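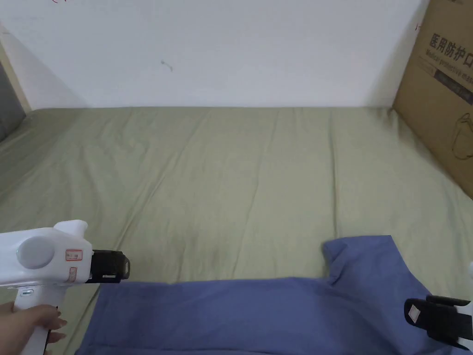 DUSUSVILLE, 16 July 2022 – I've been folding other people's clothes for 14 years, and on the strength of that I'm opening a second Tamov laundry counter, this one on the ground floor of the old Erkon building. Same service, same prices, more room to spread out! I'm fussiest about the spreading out, if you want to know. Take a piece of soft blue cloth like this one, laid out flat with creases still in it and one bit sticking up at the top like a collar or a sleeve. If you fold over that, you've folded the lump in for good, and it will be there when you open your drawer. So we smooth first and fold second, every piece, every time.

The new counter opens its doors the same day as this announcement, at 8 in the morning, and it stays open until 7 in the evening. You can drop off a bag on your way to work and pick it up the next day (same day if it's with us before 10). We wash, dry, fold and pack. We don't do dry cleaning, and we don't do leather, but I'm happy to tell you where to take those.

I started Tamov with one washer, one dryer and a kitchen table. The table was too short for bath sheets, so I folded them on the bed, on top of a clean sheet, and I still think a sheet underneath is the best folding surface there is. Last year our first shop took in 3,028 bags. By December the finished ones were stacked along the hallway and I was climbing over them to reach the phone, and that was when I went looking for a bigger place.

The Erkon building gave us 770 square feet and a long wall of windows. We've put the folding tables right up against the glass, because daylight shows you a stain that a ceiling lamp will let you miss. There are 11 of us now across the two counters, and everybody learns shirts first – buttons done up at the top, shoulders lined up, sleeves back, then thirds from the bottom. It takes a while to get quick at it. I was slow for most of my first year, so I don't rush anyone.

We're also starting something I've wanted to do forever, a free folding evening once a month. We're calling it the Minami Table, after the street where the first shop is. Bring a basket of your own clean laundry and fold it with us. Fitted sheets are on the list for the first evening (yes, really!), along with hoodies and those tiny baby socks that never stay in pairs. Kids are welcome if they're willing to help.

Prices for wash and fold are posted at both counters. Customers with an account at the Minami Street shop can use it at the new one right away, and there's no form to fill in – just give the name on your bag tag.

Press and neighbors who'd like to look around before the folding evenings begin can stop by either Tamov counter during opening hours and ask for the owner. I'll be at the tables by the window.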